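Notes from the Tableware Shelf

The spring swap table is back at Kondaswood, and I could not be happier about what has come in so far! We set the limit at 100 pieces last year and ran out of shelf before the doors even opened, so this time we have the long room as well (thank you, Rosalie Hollenstein, for talking the office into it). As of March 13, 2024 we had logged 298 pieces, and boxes are still arriving from Damberg and from the Diltport side of the river.

A few things I have fallen for already. There is a stack of brown oatmeal bowls, heavy as bricks, with a drip of white running down from the lip. There is a gravy boat with a foot so small it looks like it should fall over, and it never has. And there is an entire cake set from Amegashie, still wrapped in newspaper, with forks! I have told everyone I am not taking it home. We'll see.

The theme for our display table is green, which was Liesl Leitner's idea and a very good one. Greens are hard to match, so we have stopped trying. Sage next to lime next to that deep bottle color, all together, looks wonderful, like a vegetable stand in June. If you have a green mug or plate at the back of a cupboard that you never reach for, please bring it, even if it has no friends.

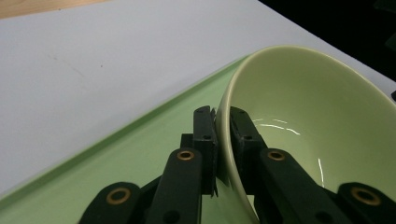 Glaze is what I always look at first when I'm choosing a bowl, before size or shape or whether it will fit in my dishwasher. A shiny one changes all day long as the light moves over it, and I like to set it against something close in color so you notice the difference. The pale green bowl with the tray is a lovely case of this: the bowl leans a little toward yellow, the tray is more of a mint, and each one makes the other look fresher. Deep and rounded is my favorite kind, too, good for soup or a big heap of noodles.

Drop-off is at the side door, 10 to 4, limit 2 boxes per household. Please wrap anything breakable and write your name on the lid if you'd like the box back. Chips are fine on planters but please keep cracked plates at home. Swap tickets are at the front desk, or call extension 421 and leave a message.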